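Introduction to Automation
Handout for the Demonstration Visit, April
Instructor: Karabo Dlamini

Purpose of the Visit

Students enrolled in the course will attend a demonstration at the Wolberg teaching laboratory. The visit replaces one regular lecture and counts toward the participation grade. It is intended to connect the material in Units 3 and 4 (grippers, sensing, and shared workspaces) with equipment of the kind used in current research and light industry.

Arrival and Conduct

The group will meet at the main entrance at 2 p.m. and will be taken to Room 122. Attendance is limited to 22 students per session. Bags and coats must be left on the racks in the corridor. Students may approach the work cell only when the demonstrator gives permission, and no one may reach over the front rail while the arms have power. Long hair must be tied back.

Part 1. Fingers and Cameras

The first part of the demonstration concerns contact between a robot and the objects it handles. Rigid fingers hold a part accurately but can mark or crush it. Soft fingers spread the load over a larger area and tolerate small errors in position, at the cost of some precision. The finger pads in this cell are yellow foam with a grid of cutouts. During the session, students should consider how the size and spacing of such pockets might affect the stiffness of a pad.

A depth camera with two lenses faces the work area from a white mount. The view from the wrist shows how close the fingers may come to other hardware in a small cell, and why the position of fixed equipment must be included in any motion plan.
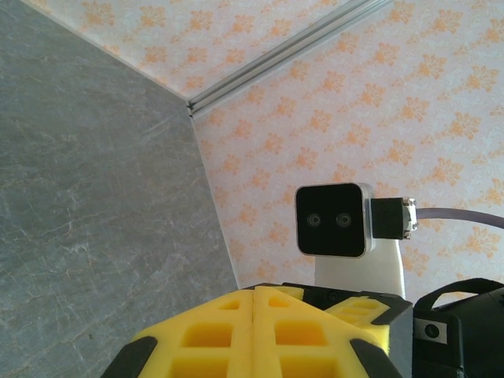

Tegan Nepia asked that one point be added to these notes: soft pads change shape under load, so the point of contact assumed in the program and the point of contact on the part may differ by several millimeters. Students who have only worked with rigid fingers tend to overlook this when they write up their results, and the report should address it directly.

Terms to review before the visit:

Compliance: the amount a finger or joint gives under a known force.
Wrist view: the image from a camera that moves with the gripper.
Fixed view: the image from a camera that does not move with the arm.
Occlusion: the blocking of one object from a camera by another.

Part 2. Two Arms in One Workspace

The second part deals with coordination. Two arms are mounted at the front of a single work surface, and each can reach the middle of it. Such an arrangement permits one arm to steady a part while the other acts on it, or a part to be passed from one side to the other. It also creates a zone in which the arms can collide. Students should note how near the two fingertips are to each other when both arms extend toward the center, and how the cable on each arm is led around the elbow with slack for the joint to bend.
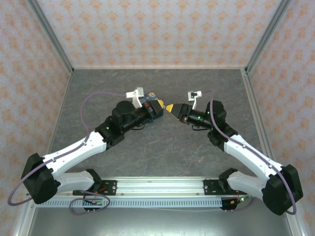 Assignment

Each student will submit a written report of no more than 2000 words. The report should explain one advantage and one limitation of soft fingertips, describe a task that requires two arms, and propose a rule for deciding which arm may enter the shared zone first. A labeled sketch of the work cell must be attached. Reports based only on the assigned reading will not receive full credit.

Reading: Ghaffari course packet, chapters on gripping and on multi-arm planning. Copies are held at the Hollari reading room and may not be removed.

Questions about the visit or the report should be brought to the instructor during office hours.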